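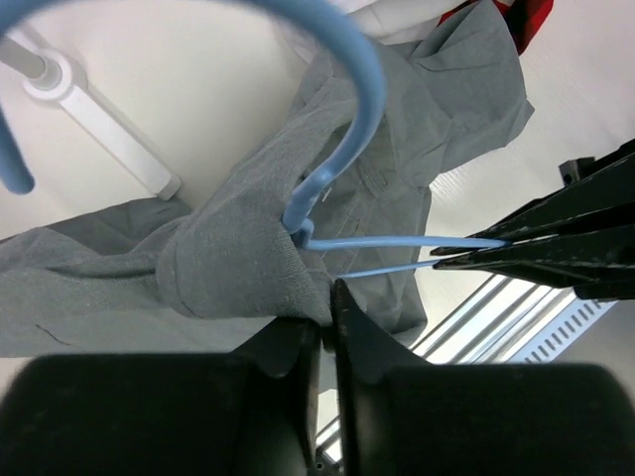
A light grey garment on a light blue plastic hanger.

Railings and gates: questions we get asked

Is wrought iron what I'll be getting?
Almost certainly no, whoever you buy from. Most gates sold as wrought iron today are mild steel. Real wrought iron is mostly reclaimed, and priced to match. We sell mild steel and call it mild steel. If another firm offers you wrought iron at a steel price, ask where the metal came from and get the answer in writing.

Does galvanising mean it will never rust?
No, and we'd be wary of anyone who says so. Hot-dip galvanising slows things down a great deal, but cut or drill it afterwards and you have bare metal at that spot. We do our drilling before the dip. If your fitter needs an extra hole on the day, make sure it's treated with zinc-rich paint before he goes home.

Are "maintenance-free" coatings worth paying extra for?
We don't use the phrase. Powder coating looks good and lasts well until something chips it, and then water gets underneath and you can't see what it's doing. Wash it with soapy water now and then and touch up chips when you find them. Near the sea you'll be doing this more often.

Do I need planning permission?
In England you can usually put up a gate or fence to 2 metres, or 1 metre where it's next to a road used by vehicles. Listed buildings and conservation areas are another matter. Ask your council. We are not planners, and neither is the salesman who tells you it'll be fine.

Do you copy old patterns?
Sometimes. Ngọc Bạch draws these up from a surviving panel or a clear photograph with a tape measure in it. From a blurred picture of a street in the distance we can only guess, and we'd rather turn the job down.

What is the Idero range, and is it cast?
The finials and collars are cast. The bars and frames are welded steel. The Nulix range is plainer and has no castings at all, which makes it cheaper and a bit easier to repaint. Neither is stronger than the other in any way you'd notice on a garden gate.

Should I have an automatic opener?
Perhaps, if you drive in and out every day. Plenty of people pay for one and then leave the gate open. The posts need to be heavier and somebody qualified has to do the wiring and the safety checks. Get that priced before you choose the gate - it can cost more than the metalwork.

How long will mine take?
Stock sizes take 2 weeks and made-to-measure takes 6. Orders placed in January tend to go through faster. We won't promise a date until we've measured the opening ourselves.

Is there a guarantee?
Four years on welds and hinges. It doesn't cover posts set by someone else. Read the small print on any 30-year guarantee you're offered elsewhere, especially the part about yearly inspections and who pays for them.

Who do I talk to?
Paraskevi Koutsoukos handles quotes and Yến Phan books site visits at the Skolville yard.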